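4.2 Scene variation and the held-out kitchens

The policies in Section 4.1 were trained with one counter texture and one room behind it. To find out how much of their performance depended on that, we built a second set of scenes in Woluren, our simulation layer, and ran the same checkpoints on them with no further training. The set holds 945 scenes. Of these, 666 change only the counter material and the lighting, and the rest also swap the room, the furniture and the household objects left on the worktop. We refer to the first group as Fisar and to the second as Polat.

Each trial starts with the arm above the worktop and the fingers open. The policy receives one colour image from a fixed viewpoint together with the joint positions, and it must pick up the object named in the instruction and move it clear of the others. A trial ends on success, on a collision with the worktop, or after 23 seconds of simulated time. We did not give partial credit for a grasp that was later dropped.

Objects were drawn from the Hollska set, which mixes crockery, cutlery and food items. Their positions were sampled over the part of the worktop the arm can reach, and layouts in which two meshes overlapped were thrown away and drawn again. We left background furniture outside the reach of the arm, so it could affect the image but never the motion.

The two groups gave different results. On Fisar the policies lost little compared with the training scenes, and most of the loss came from darker, glossy counters. On Polat the drop was larger and less even. Trials with mugs held up well. Trials with forks did not, and the usual error was to close the fingers too early, a short distance above the handle. Figure 6 gives a view from one scene with a marble counter and a dining area behind the arm.

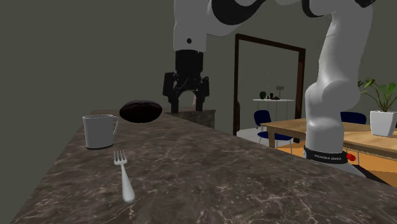

Figure 6. Simulated kitchen scene with a Franka Emika arm, a mug and a fork on a marble worktop.

We first suspected the depth estimate, as thin objects leave few pixels to work with. Replacing the learned estimate with the true depth from the simulator removed part of the fork errors but left the rest in place, so this cannot be the whole explanation. A second check, in which we kept the Polat rooms but restored the original counter, recovered more — and did so for all object types. We take this as a sign that the policies use the counter texture as a cue for height. Section 4.3 tests this directly with 2 further texture changes.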